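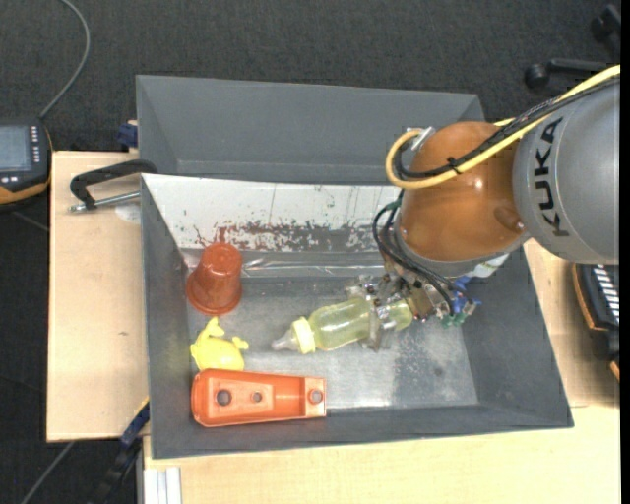

Bottle swap shelf is back for the winter

If you came by the Clestby family center last December you may remember the shelf by the coat hooks, the one that started with a single bag of outgrown baby things and was overflowing a month later. Well, it's back, it's bigger, and this time it has its own cupboard!

The idea is very simple. Babies go through feeding gear at a ridiculous speed. One month they want the slow nipple, the next they're furious with it, and then one morning they grab a cup off the table and the whole drawer of bottles is suddenly history. Meanwhile somebody two streets over is about to buy exactly the same stuff. So bring yours in, take what you need, and don't worry about whether it comes out even. Plenty of families only take and plenty only give, and both are great.

Joni Hakala looked after the shelf all last winter and kept a tally on the inside of the door. By spring, 1000 items had gone through, from bibs to bottle racks to one very fancy electric warmer that has now been in three different kitchens (we'd love to hear where it is at the moment). Joni would like to see 3000 this time. That sounds like a lot until you look in the back of your own cabinets.

What we can take: bottles, caps and collars, drying racks, brushes in unopened packs, sippy cups, bibs, warmers that work, and breast pump cases. We can't take used nipples or used pump tubing, and please check bottles for cracks, cloudy patches and deep scratches before you pack them up. Old glass ones are welcome if the rim has no chips. If you still have the measuring lid or the little travel cap, tape it to the bottle, they get separated so easily.

Everything should come in clean and completely dry. Eylül Aydoğan is running a short session on cleaning and storing feeding gear at 10 in the morning in the Kokkonen room, and I really recommend it even if this is your second or third baby. I went to the one in the fall thinking I knew all of it and came home and took apart every valve in the house! She goes through taking bottles to pieces, washing in a basin you keep only for that, what to sterilize and when, and how to let things air dry without a damp towel getting involved. There's room for 50, babies included, so please put your name on the sheet at the front desk. Coffee is on us and older kids can use the play corner.

We've also had a few questions about formula. We're not able to swap opened tins, and unopened ones need to go to the food pantry on Gurkeo Street, where they check the dates and store them properly. They are always short of the first-stage kind, so if you have a spare one, that's where it will do the most good.

One more thing, we are looking for a second drying rack for the kitchen, the tall folding type, and a small step stool. And if you're handy with a drill, the cupboard has 3 shelves but only brackets for two of them. Tell Joni at the desk and he will be very happy to see you.

The cupboard is open whenever the center is. Bags can be left in the blue crate underneath if the doors are locked shut with the stroller bar, just write on a scrap of paper what's inside.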